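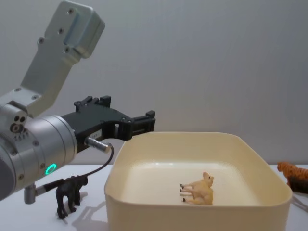 Mivirum G2 parallel gripper, pair, with Ploro control software
Rating: 2.5 out of 5

We bought two of these to replace a pair of older grippers on a bimanual cell. The cell does light pick-and-place: small molded parts and toy figures into a plastic bin, one arm on each side. Nothing we handle comes near the rated load. I am reviewing the gripper mostly on the basis of one recurring fault, which the spec sheet gives no hint of and which I could not find mentioned in the other reviews on this site.

Installation took a morning. The adapter plate fit our arms without shimming, the bolts supplied were the right length, and Ploro found both grippers on the first scan. Calibration is one button per side. Open and close times are repeatable, and the linkage has no play I could feel by hand.

The fault appeared in the second week. On the left arm the gripper would report a completed close while the fingers were still open. The arm then carried out the rest of the move with nothing held and signaled a good cycle. No alarm was raised on the arm controller. The Ploro log showed code 1053, which the manual lists as "position feedback stale" and classes as a notice. A notice does not stop motion. In my opinion it should.

I ran 100 cycles on each side with the same program, mirrored. The left unit produced 18 false closes. The right unit produced none. I then swapped the two grippers and ran the test again, and the fault moved to the right arm with the gripper. That cleared the arms, the arm wiring and the program.

The cause on our unit was the cable connector. The locking ring bottoms out on the housing before the contacts are fully seated, so it feels tight when it is not. With the wrist rolled far over, the cable pulls sideways on the connector and the feedback line drops out. The motor supply is on separate pins and stays up, and the gripper goes on reporting the last position it was told to reach. With the wrist level I could not reproduce it.
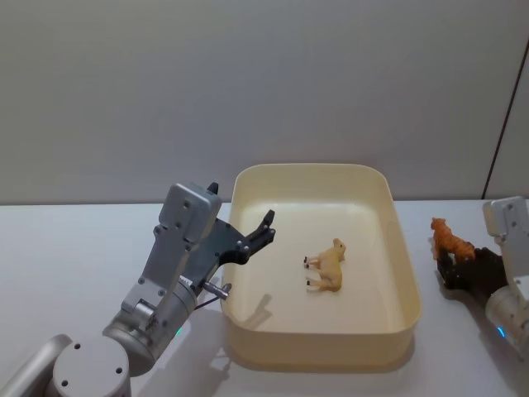 Does the gripper stop if it loses feedback in the middle of a close?
With the factory settings it does not. Motion continues and the code goes to the log. Ploro has a setting called Strict Feedback, two menus down under Diagnostics, that raises a fault and holds the arm. It is off by default and goes back to off after a firmware update.

A false close on an empty hand costs a cycle. The reverse case is the one that concerned me. Twice the left unit reported open while it was still holding a part, and the arm retracted with the part in the fingers. With two arms sharing one bin, that puts an object where the other arm's path planning assumes free space. We had no collision. We did take the cell out of automatic mode until the connector was sorted out, and reduced speed to 30 percent for the tests.

Mivirum support answered in three days and asked for the log. They sent a replacement cable with a slightly longer connector nose. It seats properly and the ring now stops against the plug body. I was told it is the current part. Our units shipped in November with the older one, and there was no notice in the box or on the download page.

Since the cable change I have repeated the 100-cycle test on both sides with the wrist rolled over and had no false closes. I have also added a strain relief clip — not supplied — and an independent check in the program that compares finger width with expected part width before the arm lifts. I would keep that check even with a good cable.
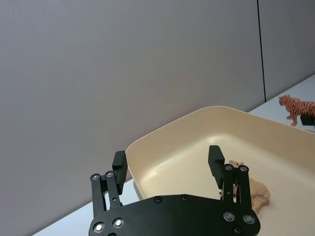 Gripper open at the tray, fingertip pads fitted.

Other notes. The finger pads are plain and a bit hard for small rounded parts. The status light showed normal throughout the fault and is no use for diagnosis. The manual covers the connector in one sentence and gives no torque or turn count.

For comparison, the Broretti unit we had on trial last year was slower and heavier but faulted hard on any feedback loss. The Holovko gripper it replaced had no feedback at all, and we programmed accordingly.

Pros: rigid linkage, simple calibration, good repeatability with the revised cable.
Cons: original connector, unsafe default for code 1053, setting lost on update, no strain relief.

Check which cable you have before you power up, and turn on Strict Feedback. I will revise the rating if the default changes.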